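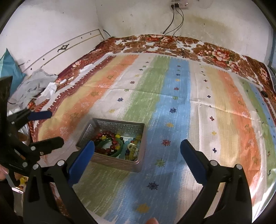
Ticket 519 - opened by Slamet Pillai, Monday, 9:36
Assigned to: Darmawan Santoso
Product: Zurklow label printer, office on second floor

The printer stops after the first label and shows a paper error. I restarted it two times and changed the roll, but the error is the same. From the Drometti laptop it also stops.

Darmawan, 11:15: Please check the label length in the driver. It must be 60 mm.

Slamet, 11:40: It was set to 66. I changed it to 60 and printed 36 labels without error. The last one is a little crooked - I will watch it. Please keep the ticket open until tomorrow.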